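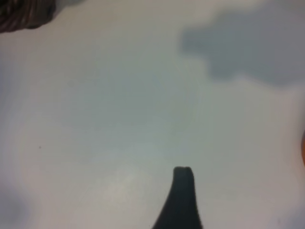
Your table can wait: the chore robot still isn't ready

April 7, 2019
10 comments | 2 shares

Every spring some company promises me a robot that will clear the table. This year it's Kendora, which says its home arm will go on sale in May for $2000. I'd like to believe it. I also have a kitchen full of gadgets I once believed in.

Look at what the job asks for. A pale tabletop, something dark and woven off in one corner, a bit of orange at the side, a tiny dark speck on the surface. Any kid can deal with that while complaining about it. A machine has to decide whether the gray patch over there is a shadow or a thing to be picked up, and whether the speck is a crumb or a mark in the finish. Then it has to close its fingers in the right spot. I have trouble telling shadow from object there myself, and I've been wiping tables for decades.

We use cookies to improve your visit. Accept | Settings

The Holmgren people say the shop floor is already solved. Parts of it are. A bolt that arrives at the same spot all day long is a fine job for a robot. My breakfast never arrives at the same spot twice.

So show me an hour of it, with no cuts, in a house where the owners didn't tidy up first. Kendora's demo runs 2 minutes and has music over it. Until I see the long version, I'm keeping the sponge and the $2000.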